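Equipment > Service robots > Household > Botura two-arm laundry pickup package

Botura two-arm laundry pickup package – reviewed Aug 8, 2018

Botura wants you to lease a walking robot to tidy a bedroom. The package is the machine itself, software called Ellis, and a support line staffed out of Nistthorpe. The minimum lease is 15 months, and the brochure talks a lot about freedom. I read the contract first.

Clothes pickup is the headline task. Ellis ships with 226 stored grasps, a figure that appears on nearly every page of the brochure. I'd like to know how many of them are for fabric and how many are for mugs. I asked twice and got the brochure again.

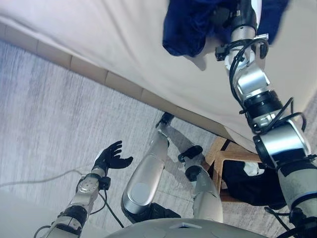

A dark cloth on a pale sheet is a kind test. The edges are easy to pick out and a bed doesn't roll away. Give it a white sock on the same sheet and I'd want to see the result before signing anything. Black clothes on a chair look harder to me, one soft dark mass with crossed bars to snag on.

Then there are the cables. They loop along the outside of both arms, and I don't love that near bedding. Botura sells a sleeve kit as an extra. On a machine meant to work around loose fabric, it should be in the box.

The hand on the left arm has four fingers and a thumb, and the sales pitch leans on it hard. Fine, but most of what I pick up off a bed needs a pinch and a lift. Ask for a quote with simpler grippers on both sides and see how the price moves.

Battery life is listed at almost 5 hours. The small print says that is standing still.

Worth a look if you run a care home or a test lab. For one bedroom, I'd keep the money.

Comments (3)

bedmaker_tx
Does it fold or just pick up? The brochure says "handles" and that could mean anything.

Samia
Folding is a separate module, same lease length. We priced it and passed.

oldhinge
Agree on the sleeves. Cords and blankets don't mix – ask anyone with a floor lamp.

Related items
Botura arm sleeve kit
Ellis folding module
Replacement glove for five-finger hand
Service robot leases: what to check before you sign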